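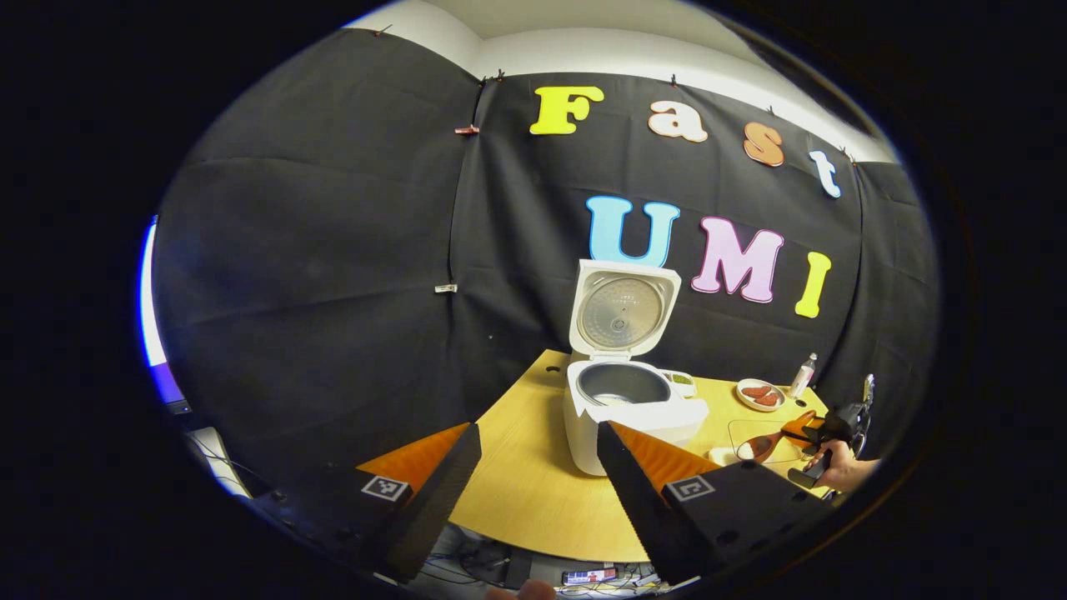 Rice cooker station with the lid open. Hand-held gripper with orange finger pads; a spoon is held in the second gripper at right.

Comparing Hand-Held Grippers on Kitchen Tasks: Workshop Tips

The following recommendations are issued to staff and visiting groups who use the kitchen bench to compare gripper fingers, pads and wrist cameras. They were compiled by Beca Meredith and revised in October after the Lombardi and Skendell finger sets had both completed a full round of trials.

Setting up the table

Clear the table of everything that is not part of the task. Place the rice cooker first and arrange the remaining items by reach. A plate, a small bottle and one utensil are sufficient for a first comparison.

Open the lid fully before judging the camera view. An upright lid can hide whatever is behind it, and a wide-angle lens will bend the table edge and the wall beyond. Check the view with both fingers open, then again with both fingers closed.

Keep cables off the tabletop. Cables under the table should be tied back before anyone stands at the bench.

Choosing finger pads

Soft pads hold a spoon handle well but tend to roll it when the bowl of the spoon touches the pot. Firmer pads resist rolling and are less forgiving on a smooth plate. In our trials the Lombardi set was preferred for utensils and the Skendell set for lids and bottle caps. Neither was satisfactory with a wet plate.

Wipe pads with a damp cloth between food items and allow them to dry. Dish soap leaves a film and should be used only at the end of the day. Pads that have touched raw meat are to be washed at once and kept apart from those used with rice.

Markers on the fingers must stay clean and flat. Starch dries to a dull haze that is easily missed under overhead light — tilt the finger toward a window to find it. Replace any marker with a lifted corner.

Running a fair comparison

1. Use the same quantity of rice for each set. We weigh out 500 grams, cooked and cooled.
2. Mark the position of the cooker with tape, so that it can be returned after each attempt.
3. Complete 42 attempts with one set before changing to the other. Frequent changes loosen the finger screws.
4. Have the same two people carry out both halves of the trial. Operators differ more than grippers do.
5. Record a dropped spoon as a failure even when it lands in the pot.

The October round produced 423 usable recordings. Most of the discarded ones had been started before the operator was in position, and Tullio Valentini has since asked that the start be called aloud.

Controllers

The Rundura controller may be left on between sessions. The Evetti unit should be switched off at the wall and given two minutes before restarting — a shorter wait has caused it to lose its zero position. Write the name of the controller on the trial sheet in full.

Putting away

Unplug the cooker, lift out the inner pot and wash it by hand. Discard all food used in trials; none of it is to be eaten. Store the grippers with the fingers open so that the pads do not take a set.

Requests for replacement pads should reach Beca Meredith by 4 p.m. for collection the next morning.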